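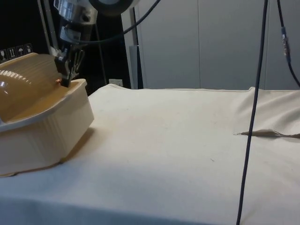
Lennox Shared Workshop
Sorting Cell Project: Progress Report to the Clenance Fund
Reporting period: November to June 2020

1. Summary

The project remains on course to deliver a working tabletop sorting cell to workshop members by the end of the grant. The arm is mounted, the gripper is fitted, and trials of picking small parts out of a shallow tray are under way. Two items are behind schedule: the control software handover and the printed guide for members. Spending is within the approved budget.

2. Work completed

The arm was installed on its stand and checked for level. A first stand built from salvaged shelving flexed under load and was replaced with a heavier one. The cost of the replacement was met from the contingency line.

The worktable has been given a cloth cover. On the bare tabletop, dropped parts bounced and rolled to the floor, and a good deal of session time was spent looking for them. The cover wrinkles when the tray is moved and has to be straightened between runs.

The Fanus control package was installed in place of the one named in our application. The original package would not run on the workshop computer without an upgrade that we had not costed. Clenance approved this change in writing.

3. Picking trials

Trials are carried out from a plastic tray holding a mix of large and small items. The arm is asked to reach past a large item and lift a small one from beside it. In the most recent set of 37 attempts, 24 ended with the correct part lifted clear of the tray. Of the remainder, nine were stopped by the operator when the gripper came too close to the tray wall, and the others were missed or dropped.

Parts lying near an inner wall continue to give the most trouble. Slowing the final part of the descent has helped, at the cost of a longer cycle. We have also begun testing a slight change in wrist angle for these parts, but the results are too few to report.

The application set a target of 1,000 logged attempts before the cell is opened to members. That target stands. Logging restarted from zero after the change of software, and earlier results are kept in a separate file.

4. Matters outstanding

Cable routing is temporary. A permanent route will be fixed once the position of the arm is final, and the cell will not be left running unattended before then.

The Jestska parts feeder has been delivered but not assembled. Its base plate does not match the bolt pattern of our table, and an adapter will be made in the metal shop.

The draft guide for members covers startup, emergency stop and shutdown. The section on changing the gripper fingers is still to be written.

5. Budget

Almost all of the equipment line has been spent. The training line is untouched and we ask that it be carried forward to the next period. No additional funds are requested.

6. Next period

Work will continue on wall-side picks, followed by assembly of the feeder and a supervised session for members who have completed the workshop safety course. Trial logs are available to the Fund on request.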